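Household storage container

A household storage container is a box, basket, tub or jar that is used in the home to keep things together, to protect them, or to make them easier to carry. The term covers very simple objects, such as a woven basket, and also products with many parts, such as a stacking drawer. This article is about containers for daily use in homes. For large containers used in shipping, see Freight container.

Overview

People have kept food and tools in containers for as long as they have lived in houses. Clay jars, baskets made from grass or thin branches, wooden chests and cloth bags are all known from very early times. For most of history the material was chosen from what grew or was dug nearby, and the same family would often make and repair its own containers. Factory production changed this. Metal tins became common in kitchens during the nineteenth century, and plastic became common after the middle of the twentieth.

Today the word "container" in a shop usually means a plastic one, but glass, metal, wood and plant fiber are still sold everywhere. In many homes all of them are found on the same shelf.

Shape and construction

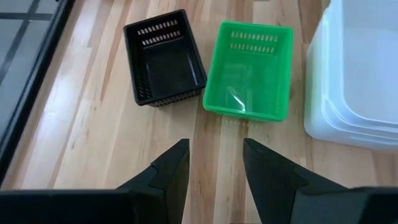

Most molded containers are wider at the top than at the bottom. The difference is called draft, and it exists first of all for the factory, where a piece with straight walls would be hard to pull out of the mold. It also has a use in the home, as empty pieces of the same size can be placed one inside the other. The black plastic basket left of center has walls of this kind, and its far wall shows a second common feature, two rows of short slots under the rim. Slots save material and let air pass, but they also let small objects fall out, so a basket of this type is not suitable for buttons, rice or screws. The rim itself is normally thicker than the wall, or is folded outward, and this gives the top edge enough strength to be lifted when the basket is full.

The writer Elmarie Ngcobo divides household containers into open, lidded and sealed types. An open container has no cover. A lidded container has a cover which keeps out dust but not water. A sealed container has a ring of soft material, or a very tight edge, which keeps out air as well. This division is simple and not everybody agrees with it, because some products can belong to two groups depending on how the cover is closed.

Materials

Plastic. Polypropylene and polyethylene are the two plastics used most often. Both are light and do not break easily when they are dropped. Polypropylene is stiffer and bears heat better. Polyethylene stays flexible in a cold room or a freezer. Both can take the color of food, especially tomato and turmeric, and such stains are difficult to remove.

Glass. Glass does not hold smells and can be cleaned very well. It is heavy, and it can crack when the temperature changes quickly.

Metal. Tins and steel boxes protect the contents from light and from mice. Steel without a coating can rust at the corners.

Plant fiber. Baskets of willow, rattan, palm leaf or grass let air through on all sides and are preferred for onions, potatoes and bread. They should be kept away from damp walls.

Nesting and stacking

The two words are often mixed. Nesting means that empty containers go inside each other. Stacking means that filled containers stand on top of each other, usually on their lids. A container with much draft nests well and stacks badly, and the opposite is also true. Makers have tried to join the two qualities. In one solution, sold under the name Grakunex by the company Fernilton, the container nests when it faces one direction and stacks when it is turned halfway around. The Hiter series of the same company uses a folding wire on the rim for the same purpose.
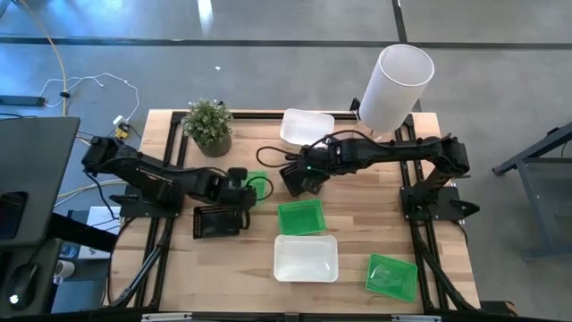 Should containers be stored with their lids on?

It is better to store them with the lids off. A closed container keeps any smell and moisture left inside, and the lid can lose its shape slowly if it is pressed for many months. The lids can stand on their edges in a separate box, with the large ones at the back.

Care

Most plastic containers can be washed by hand with warm water and a mild soap. Products marked for the dishwasher are usually placed on the upper rack, away from the heating part. A slotted basket collects dust in the corners of the slots, and a soft brush removes it faster than a cloth. A container with deep scratches should no longer be used for food.

Labels

Labels are useful when the contents cannot be seen or when they look alike, as with flour and starch. Refilwe Xaba, in a booklet for pantry keepers, advises putting the label on the body of the container and never on the lid, because lids are exchanged by mistake. The date of filling may be written on a piece of paper tape.

See also

Basket weaving
Food preservation
Freight container
Pantry
Tin box

This page was last changed on September 22, 2021.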